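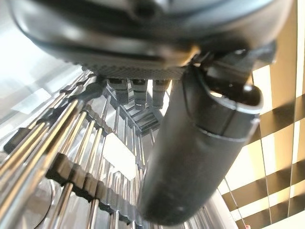
Kamil Kadlec writes that he bought the Trisel walking kit for a short stay in Berkatent, used the map every day, and never got the hang of the cards. He wants to know if he missed something, and whether the kit is worth taking again when he goes back in August with his parents.

I had the same kit with me this spring, so I can answer most of that.

Trisel sells it as a box, but you can leave the box at home. Inside are a folding map of the old town, a ring of cards with a stop on each card, and a booklet of short essays. There is also a code for the audio, which you download before you leave. There are two routes. One covers Pestora, the low quarter along the river with the warehouses and the fish market. The other climbs through Slanina, where the merchants moved once they could afford to get away from the smell.

The map is the best part. It is printed on a coated paper that folds back the way it came, and the street names are large enough to read without stopping under a lamp. Stairs are marked in a different color from lanes, and in Slanina you will be glad of it. Public restrooms and drinking fountains are on it too. Two of the fountains I tried were shut off, but I went early in the season and they may be running by summer.

The cards are where people get stuck, and I think Kamil's trouble is the numbering. The cards are numbered in the order the buildings were put up, and the order you walk past them is printed in small type on the back. If you follow the big numbers you will cross the river and come back again for no reason. Take the ring apart the night before and put the cards in walking order. After that they work fine. The text on each one is short and mostly about what went on in the building: who rented the cellar, what was stored upstairs, which family lost the place and when. I liked the one on the rope merchant's house enough to go back the next morning and look at the door again.

The audio is uneven. The Pestora route is read by Luminița Sârbu, who takes her time and leaves gaps so you can get from one stop to the next. The Slanina route has more music in it and the directions come late. Twice I was already past the turn when I was told to take it. You can pause it from the lock screen, but it does not remember your place if you close the app, so don't close it at lunch.

A word on the climb. The booklet says the main stair up to Slanina has 366 steps, and it does not say much about how steep they are. There is a handrail on the left side most of the way and a bench at the landing by the chapel. With older parents I would do it the other way – take the bus to the top, start at the last card, and walk down. The audio won't make sense in that direction, but the cards and map will. The bus stop is on the map, just outside the upper gate.

The booklet I read at home. The essay on the flood walls, by Krisztina Kozma, is clear and has good old photographs. The one on the customs house goes on too long about a court case. The restaurant pages at the back are already out of date. The tavern they recommend by the bridge is a phone shop now, and the bakery next to the market has moved around the corner, though it is still good. Get the poppy seed roll.

Wear and tear: the map held up in rain. The ring that holds the cards did not. Mine opened in my coat pocket and I spent some time on a bench in Pestora putting everything back in order. A rubber band does the job better.

If you only want to find your way, the free map from the tourist office by the station covers the same streets. It leaves out the lanes behind the warehouses, and those are the nicest part of Pestora, especially late in the day when the market is being hosed down and the delivery vans have gone. For that walk alone I would buy the Trisel kit again. For Slanina I would take the map and the cards and skip the audio.

So, Kamil, I don't think you missed anything that sorting the cards won't fix. Check that your set is the second printing before you travel. The first one has the upper gate on the wrong street. The printing is listed on the inside cover of the booklet, under the address, and the shop at the Berkatent ferry landing will swap an old map for a new one if you bring it in.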